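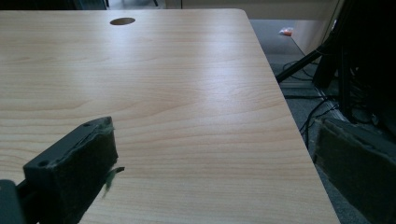 I cleared my desk on Wednesday. I'd like to say I planned it, with a fresh notebook and a list, but what happened is that I went looking for the warranty card for the kettle, and the kettle is a whole other story, and by four in the afternoon everything I own that is made of paper was on the bed in the other room.

The desk came from the Pirley outlet, the one out past the tile place, and I have had it long enough that I'd stopped thinking of it as having a color. It was just the thing under the mail. So it was a real surprise to get down to the top and find how pale it is, that soft beige with the wavy grain running from side to side, and when the light comes across the middle it goes nearly white. I stood there like somebody visiting a museum. My tea went cold (in a mug, on the windowsill, because I had already made myself a promise about mugs).

I should say what was on it, for the record. There were seed packets from two springs ago. There was a stack of Marín catalogs, which I keep for the lamps and have never once ordered a lamp from. There was a coffee can of pens, and I sat on the floor and tried every single one of them on the back of an envelope, and kept 14, and felt very stern with myself about the rest. There were three phone chargers, one of which belongs to a phone I no longer have and one of which I can't explain at all. And under all that, right toward the back, the little oval hole for cords, which I had completely forgotten about! All this time my lamp cord has been going over the edge and around the side, where I catch it with my knee, and there was a hole for it all along, sitting under a box of birthday cards.

I love a box of birthday cards, by the way. I buy them ahead and then forget I have them and buy more, so I could probably get through everyone in the family twice without going to the store. Those have moved to the closet shelf, in with the wrapping paper, and I've put a note on the inside of the closet door so that I'll remember. We'll see how that goes.

For the cleaning itself I didn't do anything fancy. I used a barely damp cloth and a drop of dish soap, then a second cloth with plain water, then a dry one, always going the same way as the grain. My mother did tables that way and I've never tested whether it matters. There was one sticky patch from a jar of honey (I eat toast at my desk, I am not going to stop) and I laid the warm cloth over it for a couple of minutes and had a little sit. It came up fine. I used to own a bottle of Trullitus polish, the lemony one, but it left a film that I could write my name in, and I gave the rest of it away.

The whole business of washing and drying took me 45 minutes, and most of that was spent picking bits of tape off with my thumbnail. The sorting took the rest of the day and a good part of the evening, and I'll admit there is still a heap on the bed that got moved to the chair at bedtime, and then off the chair in the morning when I needed the chair.

Now comes the part I always get wrong, which is putting things back. Last July I did this same job and had it covered again before the tomatoes were in. I think my trouble is that I treat a clear desk like a clear plate, as though somebody has just asked me if I'd like some more. So this time I'm going slowly. The lamp goes back, with its cord down through the hole where it belongs. The laptop goes back when I'm using it. Pens, yes, the lucky ones. The mail has to live somewhere else, and I've got my eye on a tray from Allov that would hang on the wall by the door, if I can find the stud finder, which I believe is also in the heap.

I haven't decided about the plant. It's a spider plant and it has been on the bookcase in the dimmest corner, being very good about it, and I do think it would be happier over here by the window. But then there's the saucer, and the drips, and once there's a plant there's a watering can, and once there's a watering can I know exactly where I'll be. I may give it until the weekend.

In the meantime I've been coming in with my toast just to sit here, with both elbows out as wide as they'll go. I did find the warranty card, too. It was in the kitchen drawer with the batteries, and it was for the old kettle.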